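Guides > Workshop and Lab > Budgeting
Filed under: Automation, Equipment Planning

How to Budget for a Gripper on a Small Robot Arm

The arm gets most of the attention when a shop plans its first robot purchase, and the gripper goes on the order as one line near the bottom. This guide works the other way around, starting with the jaws and the parts they have to hold.

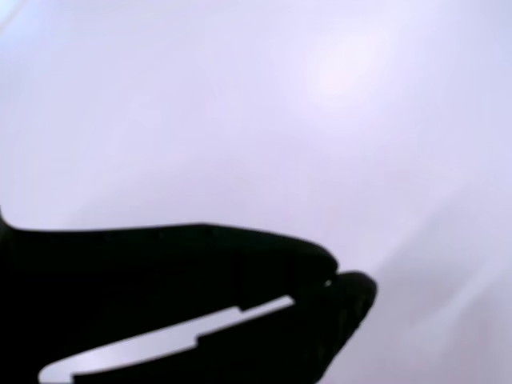
Step 1. Write down what you need to pick up

Make a list of parts before you open a catalog. For each part, note the weight, the narrowest and widest place you could grab it, and how it sits on the table. Flat parts lying on a smooth surface are the hardest for a two-jaw gripper. If the tips are rounded or thick, they may not get under a thin edge, and you will end up paying for new tips.

Our own list had too many parts on it. Marta Pavliuk cut it down to the ones that run every week, and the quotes got simpler right away. Keep the rest on a second sheet and ask each seller whether those would need different tips.

Step 2. Check how the jaws close

Ask for a drawing or a short video of the gripper closing with nothing in it. Look at where the jaws meet. Some pairs touch along their whole length, and some leave an open slot behind the tips. A slot can be useful for holding a round part farther back, but small parts can slip into it. Ask how much gap is left at the tips when the gripper is fully closed, and get the number in writing. If your thinnest part is thinner than the gap, cross that model off.

Step 3. Separate the price into lines

Do not accept one figure for "arm with gripper." Ask for these separately:

- gripper body
- mounting plate for your arm
- cable and connector
- one spare set of tips
- software license, if there is one
- shipping

The mounting plate is the line most often missing. We had a quote from Zilport that looked low until we asked about it, and the plate added $108. Raltinach included the plate but charged for the cable. Once both quotes were laid out the same way, they were close enough that delivery time decided it.

Step 4. Budget for tips as a supply

Tips wear, crack and get bent when somebody teaches a bad position. Put them in the yearly supply budget next to gloves and blades. We set aside $300 a year for one gripper. If you have a printer and a person who likes using it, you may spend less, but count the hours.

Buy the first spare set with the gripper. Ordering it later means a second shipping charge and possibly a week with the arm parked.

Step 5. Plan the table and the lights

This part is cheap and usually forgotten. If you plan to use a camera for finding parts, the table surface matters as much as the gripper. A pale, glossy top throws glare back from the overhead lights, and a dark gripper over a bright table can come out as a plain black shape with no detail. Matte sheet and a lamp you can move are worth a line in the budget. Try them with your own camera before you buy enough for the whole cell.

Step 6. Add it all up and hold some back

Zsófia Katona keeps our sheet, and her total for the gripper side of the project was $3,011, with the arm on a separate page. She held back part of that until the first month of running was over. The money went to a longer cable and a second mounting plate.

Keep the arm and the gripper on separate pages if your approval process allows it. It makes it much easier to change grippers later without opening up the whole request again.

Step 7. Time the order

Ask each seller for lead times on the body and on the tips, since they often ship from different places. Our quotes were good for a month, and the purchase form took nearly that long to get signed. If your budget year closes in December, have the form in by November. Leave 5 working days after delivery for mounting and testing – more if the person doing it also has a regular job to cover.

Before you sign, go back to the list from Step 1 and read it through with whoever will run the arm.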